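How a Robot Arm Learns From Examples
By Lamisi Sowah
14 shares | 3 comments

A robot arm does not know what a basket is. It has no idea where fruit should go. To teach it, engineers collect examples. One example is a recording of a job from start to finish.

A white table, seen by different cameras.
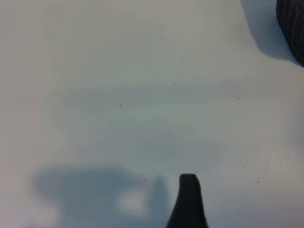
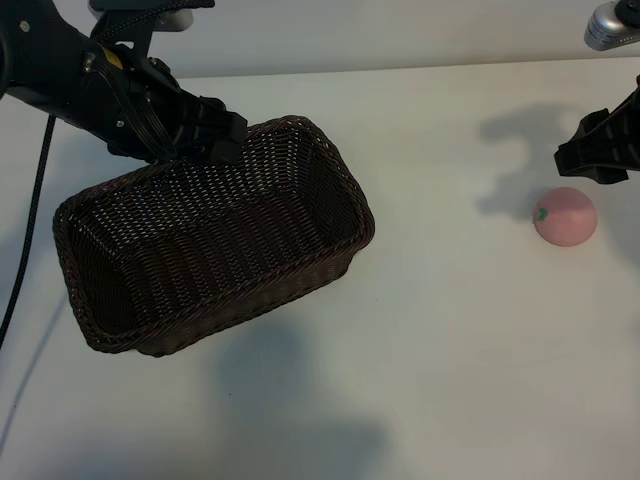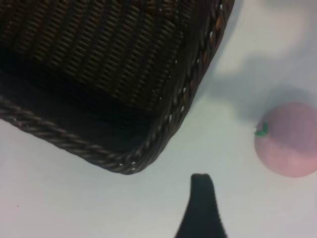 Each recording is called an episode. An episode holds two kinds of information. The first is video. The second is a list of numbers saying how far each joint of the arm was bent at every moment. The video and the numbers must line up in time. If they slip apart, the computer will match the wrong movement to the wrong view.

At Gultine, where Azra Angelovski runs the recordings, a person guides the arms through every episode. One episode takes 8 seconds. Then the objects are moved to new spots and the job is done again. A toy might go closer to the basket or farther away. The basket might be turned.

Why move things? Suppose the toy were always in the same place. The computer could learn to send the arm to that place without using the video at all. Put the toy somewhere else and the arm would close on air.

A simple job needs 500 episodes. A harder one can need over 3,000. Episodes with mistakes are marked so they can be sorted out later.

When there are enough, the computer starts training. It looks at a moment of video and guesses the next movement. Then it checks its guess against the recorded numbers and makes a small correction to itself. It repeats this many times.

Words to know
Episode: one recording of one job.
Joint: a place where the arm bends or turns.
Training: guessing, checking and correcting.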